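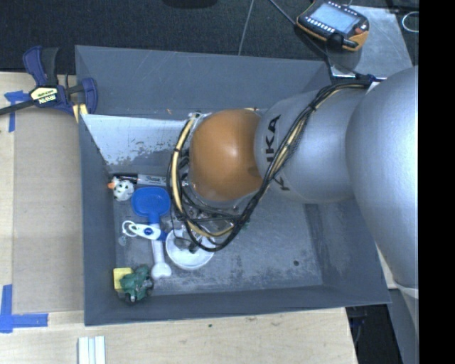
2018-03-26

Back on the sourdough starters this morning, and the Durwood flour is still the odd one out! I fed all 5 jars before coffee (same scoop, same tap water, same everything) and by lunch four of them had domed up nicely while Durwood just sat there sulking with a gray puddle on top. Smelled like nail polish too. I poured the puddle off, gave it a double feed and moved it to the shelf over the radiator, so we'll see.

Baked with the Nedlow whole wheat as planned. Dough was 1000 g flour at 69% water, which felt stiff going in but loosened up a lot after the second fold. I forgot the salt until the first fold, again, and had to squish it in by hand. Writing SALT on the lid of the tub in marker from now on.

Crust came out darker than last week, crumb a bit tight near the bottom. I think I shaped it too hard. Flavor is great though, kind of malty, and half the loaf was gone before I could weigh it (you know who you are, please leave me the heel next time).

Other stuff:

- Brophy rye is down to the last bag. The new order won't ship until May, so go easy on it.
- The probe thermometer reads 4 degrees high in ice water. Taped a note on it.
- Irkura spelt starter doubled fastest of the lot, but it collapses fast too. Needs feeding before you go home, even if it looks fine.

Tomorrow I want to try the same dough with a longer cold rest, overnight in the bottom of the fridge, and one less fold. Jars get fed at eight.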